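Wiltach opens its doors, and I finally got to ask about the dishes

Mar 19, 2025

I've been bugging the folks at Wiltach for months to let me in, and last week they finally said yes. They're the little outfit in the old upholstery building on the Pravton side of the river, and they've spent the past year trying to teach machines to do the kind of work most of us do half asleep. Wiping a counter, putting a shelf back in the fridge, folding a towel, stocking a rack in a store. My question going in was a simple one (can I have one yet, please?), and the short answer is no. The longer answer is a lot more fun, so stick with me.

First, the news part. Wiltach is starting a trial in August with Delić, the kitchen and housewares store on the main drag in Trekaditz. If you've been in there you know the back room, where everything breakable gets unpacked, checked and carried out front. The plan is for a machine to take on a small piece of that job during the quiet hours before opening. It'll have a list of 29 items to handle, and the store gets to say stop at any point, which I gather was the first thing the store asked for. No one loses hours over it, I was told, and the people who work the back room got a say in what went on the list. Somebody back there apparently put glass cutting boards right at the top. I'd like to shake that person's hand, because I've chipped two.

So how good are these things right now? Well, it depends a whole lot on what you hand them. I went in expecting the hard jobs to be the heavy ones, and I had it backwards. Boxes are fine. Cans are fine. A plastic tub with a lid on it is practically a day off. On the shop's own test last month, which is a mix of chores set up fresh each time, the machine finished 77 out of every hundred tries without a person stepping in. That sounded great to me until somebody pointed out that I'd never accept it from a teenager with my good plates (true!), and that the misses bunch up in the same few places.

Towels are one of those places. Anything floppy is, really. I watched a dish towel get folded into a shape I can only call a burrito, and then I watched a second one come out almost neat, and the crew was much more excited about the second one than I was. They have their reasons. A year ago, they said, the towel mostly ended up on the floor.

The other trouble spot is anything clear or shiny, and I hadn't thought about that one at all. You and I look at a sheet of glass and just sort of know where it is. We pick up on the edge, or the way the light slides when we move our heads, and our fingers do the rest. A camera looking at the same sheet gets the wall behind it, plus the lights, plus a reflection of whatever else is nearby, and has to work out which of those it's supposed to grab. Put something else shiny next to it and the guessing gets worse.

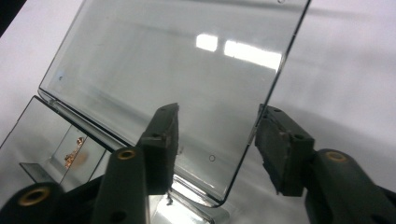 Glass, and why it's such a pain

Look at those two white patches on the pane and you'll see what I mean. The brightest thing on the whole piece of glass is something reflected in it, and the pale background shows straight through the rest. What gives the pane away is that slightly darker, greenish edge, and there isn't much of it to go on. There's a second reflective panel over on the left, too, as if one weren't enough.

Then there's the squeeze. Too light and the glass slips, too hard and you're sweeping up. People fix that in the moment without thinking, and the machine has to be taught it, over and over, with a person showing it how. I got to try the teaching part for 15 minutes and I was terrible at it. My arms were tired way before I got the hang of it, and I've got a new respect for anyone who does it for a full shift. Corners are the thing to watch, they told me, which is also what my mother used to say about moving a tabletop, so there you go.

What it costs, and when

Nobody would give me a price, and I did ask more than once. I also asked about homes, and the crew was pretty plain about it: stores first, homes a good while later. A store has wide aisles, the same shelves every morning and no dog. My kitchen has a dog, a wobbly stool and a drawer you have to kick. They weren't rude about my kitchen but they didn't sound eager to visit.

My own take, for whatever it's worth, is that the shop-floor jobs are closer than I'd figured and the house jobs are further off. I'd trust what I saw to stack my canned goods tomorrow. I wouldn't let it near the fridge shelves, and definitely not the glass lid from my grandmother's casserole. I'd also want it to move faster, because watching it clear a small table took 4 minutes and I had to sit on my hands the whole time to keep from helping.

If you want to see for yourself, Delić says shoppers will be able to watch through the back room window once the trial gets going, as long as you come early and don't block the loading door. Parking is easiest on the side street. I'll be there the first morning with a coffee, and I'll write up how the cutting boards do.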